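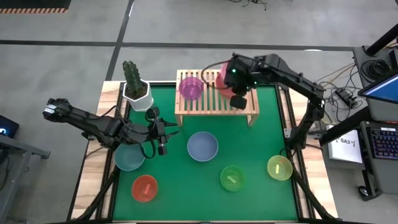

What is the Restico Cutlow? It is a tabletop kit of two robot arms, sold with software for teaching the arms to pick up, carry and set down household objects.

## Overview

The **Restico Cutlow** is a two-arm manipulation kit made by Restico and sold to laboratories, technical colleges and small workshops. It was announced in January and went on general sale on October 7, 2021. The design was led by Ketill Lund, with control software written by a group under Elmarie Xaba.

## Contents

The standard kit, listed as model 2906, holds two arms, two grippers, two table mounts, a power supply for each arm and a set of cables. The buyer provides the table and the computer. The arms may be mounted on opposite sides of a work surface, as in the layout pictured, where black arms reach over a green mat set with bowls and a slatted wooden rack.

A larger package, sold through the distributor Hosteck, adds a spare gripper and nine hours of remote training.

## Software

The kit runs on a program named Maluleke. An operator guides each arm by hand through a task, and the program stores the movement for replay or for use as training data. Tasks can be divided into named steps - a feature added at the request of early buyers - and a single step can be recorded again without repeating the whole task. Recordings are kept on the buyer's own computer unless the online storage service is ordered separately.

## Reception

In a review of the kit, Sylvie Lachance praised the clear setup guide and the ease of replacing a gripper, but found the cables too short for wide tables. Lerato Mabaso, who used the kit in a college course, reported that students completed 1218 recordings in one term. She considered the printed manual weaker than the online version, particularly its section on error codes.

Restico later offered longer cables as a paid accessory. They fit both the standard kit and the Hosteck package.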